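Our project started with a pillow that Mirjam Jacobs had been meaning to cover since we moved into the Stunville rooms, and it grew from there into a whole report on dressing a cushion with festive cloth, which I have to say was a lovely way to spend April!

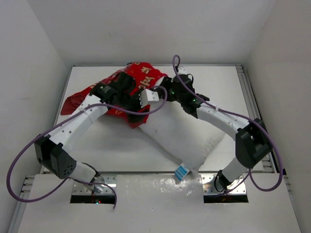
Choosing the cloth took us longest. We wanted something cheerful that would still look good after the holidays, and Wim Stevens kept going back to the plain cottons (sensible, but a bit sad). In the end red won. With its white and gold characters it looks bright even crumpled up beside the white pillow, and the pillow is puffy enough that we knew we'd need to leave plenty of room at the seams.

Ans Van Beek, our teacher, asked us to think about which way the pattern should face, and we had a long and friendly argument over that one.

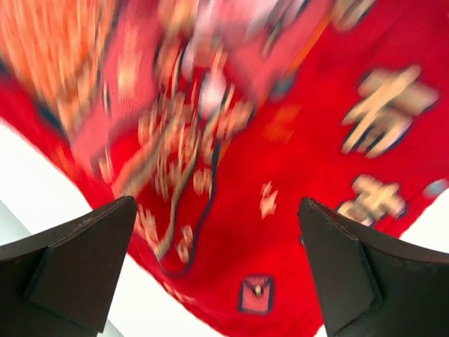
Ramiro wanted the decoration centered and I wanted it nearer one corner, so we pinned it both ways and slept on it. Centered it is. Next time we would iron first and cut later.

Femke Brouwer, Lambrechts textile project, 2nd April | Contact | Back to top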